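수세미 한 장의 자리

설거지를 잘하는 방법에 관한 글은 많은데 수세미를 어디에 두어야 하는지를 다루는 글은 드물다. 나는 이 문제가 세제를 고르는 일보다 중요하다고 생각한다. 세제는 한 번 고르면 다 쓸 때까지 생각할 일이 없다. 수세미는 하루에도 몇 번씩 손에 들었다가 내려놓는다. 내려놓는 자리가 정해져 있지 않으면 부엌의 다른 물건들도 금세 제자리를 잃는다.

내가 사는 집의 부엌은 좁다. 개수대 옆으로 도마 하나를 놓으면 남는 면이 거의 없어서 장을 본 날이면 모든 것이 식탁으로 간다. 식탁은 밥을 먹는 곳이지만 우리 집에서는 장바구니를 비우는 곳이고, 빈 용기를 모으는 곳이고, 우편물을 뜯는 곳이다. 아마 많은 집이 비슷할 것이다. 그래서 정리에 관한 책들이 부엌을 이야기할 때 수납장 안쪽부터 시작하는 것이 나는 늘 못마땅했다. 수납장 안쪽은 문을 닫으면 그만이다. 문제는 식탁 위에 있다.

금요일 저녁의 식탁을 기준으로 생각해 보자. 한 주 동안 쌓인 것들이 가장 많이 올라와 있는 때다. 과자 봉지가 있고, 상자가 있고, 씻어서 다시 쓰려고 남겨 둔 플라스틱 용기가 있고, 무엇을 쌌던 것인지 기억나지 않는 종이가 있다. 이 물건들에는 공통점이 있다. 버릴지 말지 결정하지 않은 물건이라는 점이다. 식탁이 어지러운 까닭은 물건이 많아서라기보다 결정이 밀려 있어서다. 그런데 그 사이에 수세미가 끼어 있으면 사정이 조금 달라진다. 수세미는 결정할 것이 없는 물건이다. 쓰는 물건이고, 자리만 있으면 된다. 그런 물건까지 밀린 것들 속에 섞여 버리면 식탁을 치우는 일 전체가 실제보다 커 보인다.
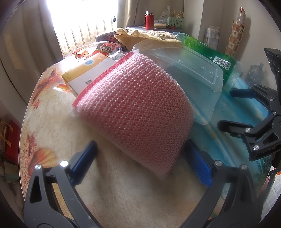

크레센시오 비얄로보스

나는 그물로 짠 수세미를 좋아한다. 분홍색 그물코 사이로 더 짙은 붉은 기운이 도는 안쪽 겹이 비치고 가장자리에 빨간 테두리를 두른, 시장에서 흔히 볼 법한 네모난 것 말이다. 모양이 예쁘다고는 못 하겠다. 하지만 색이 분명해서 눈에 잘 띈다. 조개와 불가사리가 그려진 식탁보 위에서도, 투명한 용기나 구겨진 갈색 종이 앞에서도 어디 있는지 바로 보인다. 요즘은 부엌용품을 회색이나 베이지색으로 맞추는 것이 유행이고 수세미도 그렇게 나온다. 내 생각에 이것은 잘못된 방향이다. 자주 찾는 물건은 눈에 띄어야 한다. 조리대 색과 똑같은 수세미는 사진에는 잘 어울릴지 몰라도 바쁠 때는 손으로 더듬어야 한다.

몇 해 전에 Calalora라는 상표의 수세미 거치대를 산 적이 있다. 흰색이고 선이 단정했다. 설명서에는 물이 아래로 빠지고 바람이 통한다고 적혀 있었는데, 틀린 말은 아니었다. 다만 받침에 고인 물을 내가 비워야 했다. 비우는 일을 잊으면 받침에 미끈한 때가 끼었고, 그러면 그 때를 닦으려고 수세미를 썼다. 수세미를 깨끗하게 두려고 산 물건을 수세미로 닦고 있었던 것이다. 그다음에는 Skenard에서 나온 흡착식 고리를 붙여 보았다. 고리는 한동안 잘 붙어 있다가 떨어지기 시작했고, 떨어질 때마다 다시 붙이는 것이 귀찮아서 결국 서랍에 넣었다. 그 고리는 아직도 서랍에 있다.

지금은 수도꼭지 뒤쪽의 가는 봉에 수세미를 그냥 걸쳐 둔다. 따로 산 것은 없다. 그물로 짠 것은 얇은 편이라 반으로 접어 걸치면 자리를 거의 차지하지 않는다. 쓰고 나서 두 번 짜고, 걸친다. 이것이 내 방식의 전부다. 말하고 보니 시시하지만 이보다 오래 유지한 방식이 없었다. 거치대를 쓸 때는 거치대도 관리해야 했고 고리를 쓸 때는 고리도 관리해야 했다. 정리 도구는 대체로 정리할 물건을 하나 더 늘린다.

플라스틱 용기 이야기도 해야겠다. 음식을 담아 온 투명한 용기를 그대로 버리기 아까워하는 마음을 나는 잘 안다. 우리 어머니도 그랬고 나도 그렇다. 다만 씻어 두었다고 해서 쓰게 되는 것은 아니다. 뚜껑이 맞지 않는 것, 바닥이 우그러진 것, 기름기가 아무리 해도 빠지지 않는 것은 씻는 순간부터 이미 쓰레기다. 나는 용기를 남길 때 그날 안에 무엇을 담을지 정한다. 정하지 못하면 헹궈서 분리수거함에 넣는다. 이 규칙을 세운 뒤로 수납장 아래 칸이 비었고, 그 칸에 냄비를 넣을 수 있게 되었다.

병도 마찬가지다. 빈 병은 세워 두면 쓸모가 있어 보이고 눕혀 두면 버릴 것처럼 보인다. 우스운 이야기 같지만 나는 이것을 꽤 믿는다. 세워 둔 빈 병은 며칠이고 그 자리에 있다. 그래서 나는 다 쓴 병은 일부러 눕혀 놓는다. 구를까 봐 신경이 쓰여서라도 곧 치우게 된다.

종이는 다르다. 포장에 딸려 온 갈색 종이는 다시 쓸 데가 많다. 기름이 묻은 팬을 씻기 전에 종이로 한 번 훔치면 물과 세제가 덜 들고 수세미도 오래간다. 그물 수세미의 가장 큰 약점이 바로 기름이다. 코 사이에 기름이 배면 아무리 헹궈도 미끄럽고, 그 미끄러운 느낌이 다음 그릇으로 옮겨 간다. 수세미가 빨리 상한다고 불평하는 사람들 가운데 상당수는 기름진 팬에 수세미부터 대고 있을 것이다. 물론 인쇄가 진하거나 코팅된 종이는 이런 데 쓰지 않는 편이 좋다.

반론이 있다는 것도 안다. 아는 사람은 내 이야기를 듣더니 수세미 같은 것은 싼 것을 사서 자주 버리면 된다고 했다. 어디에 두든 상관없고, 냄새가 나기 전에 바꾸면 된다는 것이다. 그는 90장들이 일회용 수세미를 사 놓고 뜯어 쓴다. 편한 방법임은 인정한다. 아이가 어리거나 일이 늦게 끝나는 집이라면 그렇게 사는 것을 나무랄 수 없다. 그러나 그 집의 싱크대 밑에는 언제나 커다란 묶음이 들어 있고, 그 묶음 때문에 다른 것이 들어가지 못한다. 싼 물건도 자리값은 똑같이 받는다. 그리고 버릴 것이라는 이유로 아무 데나 내려놓는 버릇은 다른 물건에도 옮는다.

또 다른 반론은 식기세척기다. 기계가 있으면 수세미가 필요 없다는 말을 자주 듣는데, 써 본 사람은 그렇지 않다는 것을 안다. 눌어붙은 냄비와 나무 주걱, 칼은 여전히 손으로 씻는다. 개수대 자체도 누군가는 닦아야 한다. 세척기가 있는 집의 수세미는 쓰는 횟수가 줄어드는 대신 젖은 채로 잊히는 시간이 길다. 그러니 둘 곳을 정하는 일은 오히려 더 필요하다.

여행 중에 묵은 집들에서도 나는 수세미부터 본다. 한번은 Somero라는 작은 숙소에서 지냈는데, 거실은 흠잡을 데가 없었고 수건도 잘 접혀 있었다. 그런데 개수대 구석에 수세미가 물을 머금은 채 뭉쳐 있었다. 나는 컵을 전부 다시 씻고 나서야 물을 마셨다. 반대로 벽지가 들뜬 오래된 집이었는데도 창가에 수세미가 널려 있던 곳에서는 마음 놓고 밥을 해 먹었다. 손님에게 부엌을 내주는 사람이라면 장식품을 놓기 전에 새 수세미 한 장과 그것을 걸 곳을 마련해 주었으면 한다.

식탁보에 대해서도 덧붙이고 싶다. 바닷가 무늬처럼 그림이 많은 식탁보를 촌스럽다고 하는 사람들이 있다. 나는 그런 식탁보가 실용적이라고 본다. 작은 얼룩이 무늬에 묻혀서 마음이 편하다. 대신 그만큼 자주 닦아야 한다는 것을 잊기 쉽다. 무늬 있는 식탁보를 쓰는 집은 눈으로 보지 말고 손바닥으로 쓸어 보고 닦을 때를 정하는 것이 낫다. 그리고 식탁을 닦는 천과 그릇을 닦는 수세미는 반드시 따로 두어야 한다. 수세미가 식탁에 올라오는 것 자체를 나는 좋게 보지 않는다. 새것을 사 와서 다른 물건들과 함께 풀어놓는 그때 한 번이면 족하다.

그래서 장을 본 날의 순서를 나는 이렇게 정해 두었다. 냉장고에 들어갈 것을 먼저 넣는다. 그다음 수세미나 비누처럼 개수대로 갈 것을 옮긴다. 과자와 마른 식품은 그 뒤에 치우고, 상자와 종이는 맨 나중에 접는다. 보통은 상자부터 접는 사람이 많은데, 상자는 부피가 커서 접고 나면 일을 다 한 기분이 든다. 그 기분 때문에 작은 것들이 식탁에 남는다. 작은 것부터 보내고 큰 것을 마지막에 치우면 식탁이 한꺼번에 넓어진다. 해 보면 19분쯤 걸린다고 말하고 싶지만 시계를 놓고 재어 본 적은 없다. 찌개가 데워지는 동안이면 끝난다.

수세미는 언제 바꾸느냐는 질문도 받는다. 나는 날짜로 정하지 않는다. 테두리의 실이 풀리기 시작하거나, 짜고 난 뒤에도 손에 냄새가 남으면 바꾼다. 헌것은 바로 버리지 않고 배수구를 닦는 데 한 번 쓴 다음 버린다. 6월이 되면 마르는 속도가 느려지므로 두 장을 번갈아 쓴다. 하나를 쓰는 동안 다른 하나는 베란다에 둔다. 장마가 지나면 다시 한 장으로 돌아온다.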